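Grasp segmentation from two-gripper demos, progress report 2
Ingvild Solberg
Module name in the repo: mallex

What works so far
The segmenter reads the finger width from both grippers and cuts a demo into approach, close, carry, release. Simple threshold plus hysteresis, no learning yet. Ran it over 200 demos in November. It finds the close event fine for blocks and cups. Plates are the problem.

Plates
The rim is thin, so the width signal drops almost to the fully closed value and the code labels it an empty grasp. 24 demos got thrown out this way, 22 of them were plates. Tried moving the threshold – then real empty grasps get through. So width alone is not enough, need something from the gripper camera too.

One pad outside the rim, the other over the inner band:

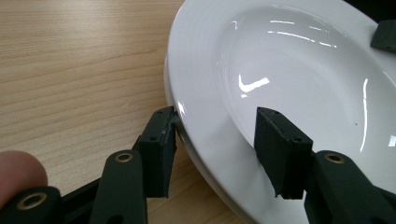
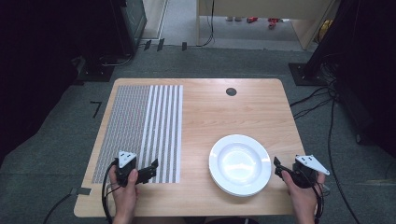
Current fix: when width says "empty", take the crop between the pads and compare it to the last crop before closing started. If the patch moves with the fingers, call it a grasp. Runs offline only, slow. Glare on glazed surfaces confuses the patch matcher, it locks on to the highlight and the highlight doesnt move like the object does. Masking out saturated pixels helped a bit.

Second problem is time sync. Left and right streams drift apart, so two-handed segments sometimes start on the wrong frame. For now I shift one stream by hand in the config. Ugly. Eide's resampling script might do it, haven't merged that yet.

To do
– finish the saturated pixel mask, write tests for it
– automatic offset betwen left and right
– rerun the rejected demos
– plots for the final report, axis labels are still wrong
– clean up config, half the keys are unused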